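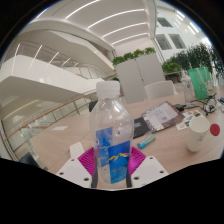
A bottle held in the hand-held gripper at the long table on the atrium floor of Remcombe's Imton building.

Remcombe puts reception staff to work teaching the machine

IMTON, 25 May 2019 — The front-of-house team at Remcombe's office building in Imton has a new line on its daily task sheet. Between the morning mail and the lunch deliveries, two members of staff now spend part of the shift at a table in the atrium, picking up bottles, cups and other everyday things with a gripper they hold in their own hands.

The gripper has two white jaws with ribbed magenta pads between them, and a camera that records every pick. The recordings go to Hurneo, the automation supplier Remcombe signed with last year, and are used to train the arm that will clear and reset the meeting rooms on the lower two floors.

Since the work began, staff have logged 2677 picks. Of those, 1186 were bottles.

"Bottles are most of what gets left behind after a meeting," said Ruan Steyn, who runs building services at Remcombe. "Bottles, cups, and somebody's cables. If the arm can't deal with those it isn't much use to us."

Meeting room clearing has been a sore point in the building for a while. There are 39 bookable rooms, and most bookings run back to back. Under the old arrangement, the front-of-house team had to leave the desk, clear the table, wipe it, put out water and get back before the next group arrived. Complaints went both ways. People booking rooms found them dirty, and visitors found the desk unstaffed.

Under the plan presented to staff in May, the arm will ride on a wheeled base and do the clearing. A member of the team will still check each room and put out water. Wiping down stays with people for the time being, as does anything made of glass.

Lost property stays with people too. That rule was added after the first week of recording, when it became clear that the things left on a table are often things their owners want back. Notebooks, phones, bags and name cards are now marked in the recordings as "leave in place," and the arm is meant to stop and send a message to the desk when it sees one.

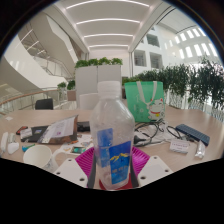 Mathis Pichon has worked on the front desk for six years and was one of the first to take a turn with the gripper. He said the movement took a few days to get used to.

"You want to grab the thing the way you normally would, and you can't, you have to come in straight and close slowly," he said. "A thin plastic bottle gives when you squeeze it. The first day I crushed a lot of them. Then you slow down and it's fine."

Pichon said the sessions are easier on the feet than running between floors, but harder on the wrist. Recording was first set up in one-hour blocks. After complaints of sore hands it was cut to 20 minutes at a time, with a change of person after each block, and the team asked for a lighter handle. Hurneo has said it will supply one.

The table is set up differently for each block. Staff bring over whatever is handy and move it about, so that the bottle is sometimes in the open and sometimes close to other things. Steyn said a bare table was tried at the start and gave poor results when the arm was tested in a real meeting room.

"Our tables don't look like that at four in the afternoon," he said.

Holding the sessions in the atrium was also a practical choice. The ceiling lights and the upper windows give the kind of mixed light found in the meeting rooms that face inward, and the table is close enough to the desk for staff to step back if a line forms. It has drawn some attention. Pichon said people stop on their way to the stairs to ask what he is doing, and a few have asked for a try.

Jobs were the first question raised when the plan was announced. Remcombe has told the team in writing that no front-of-house position will be cut because of the arm before the end of next year. There is no commitment after that date. Staff asked for one and were told the matter would be looked at again once the arm had been running for six months.

The work itself will change sooner. Two of the team will be trained to restart the arm, swap its finger pads and review the clips where it failed. Those duties come with a small pay raise, which was agreed after the team pointed out that the recording sessions had been added to the job with no change in grade. The evening shift, which now exists mainly to clear rooms after late meetings, will start an hour later and spend more of its time on deliveries and visitor badges.

Not everyone on the team has taken part. Recording is voluntary, and those who prefer to stay on the desk have done so. The camera picks up the table and a good part of the building behind it, so a sign goes up during each block and clips that show passersby clearly are removed before they are sent to Hurneo. Steyn said he expected that step to take a few minutes a day. So far it has taken closer to an hour, and he has asked for help with it.

Remcombe is not the first tenant in the area to try this. Makhubela, the catering firm that runs the canteen next door, used a similar hand-held tool last year to record tray clearing, and lent Remcombe its training notes. Makhubela's own machine works only after the canteen closes. Remcombe wants its arm to run during the day, with people walking past in the corridors, so the base will be limited to a slow walking pace and will stop when anyone comes close.

A first trial is planned for three rooms on the lower floor. The arm will be watched by a member of the team the whole time, and the rooms will be blocked from booking for an extra quarter of an hour on each side. If the trial goes well the rest of the floor will follow.

Pichon has put his name down for the restart training. He said he would like to see how the arm handles a half-crushed bottle lying on its side, which was the pick he found hardest himself.

"We did that one over and over," he said. "I still drop it."

Staff with questions about the trial or about changes to the evening shift can ask at the building services office on the ground floor. The new shift times will be posted there before they take effect.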